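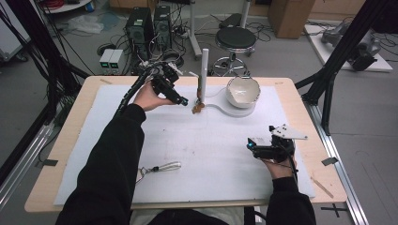

Left handheld gripper drops out mid-recording, right one is fine

Posted by kelvin_drift

We record two-handed table tasks with a pair of wired handheld grippers. Since May the left one has been losing its stream at random. The log shows a gap of up to 282 ms, then the jaw width value comes back frozen until I restart the driver. Out of 158 recordings, 99 have at least one gap. Firmware matches on both sides. I have swapped the USB ports over and the fault stays with the left unit. Is this the encoder or the cable?

colach_bench

Cable, most likely. Ours did the same when the lead was pulled tight on a long reach. Hold the gripper still, flex the cable within 2 cm of the connector and watch the kernel log. If the device re-enumerates, replace the lead and fit strain relief. A frozen width after reconnection is a separate driver fault: it keeps the last value and doesn't flag it as stale. Throw out any recording with a gap, even a short one.

zillov_user

had this, reinstalled everything and it went away for a bit

Van der Linden Repairs

Agree with checking the lead first. If flexing does nothing, measure the supply at the gripper end under load. A Kemance hub we tested sagged when both cameras started together. Power down before you unplug anything.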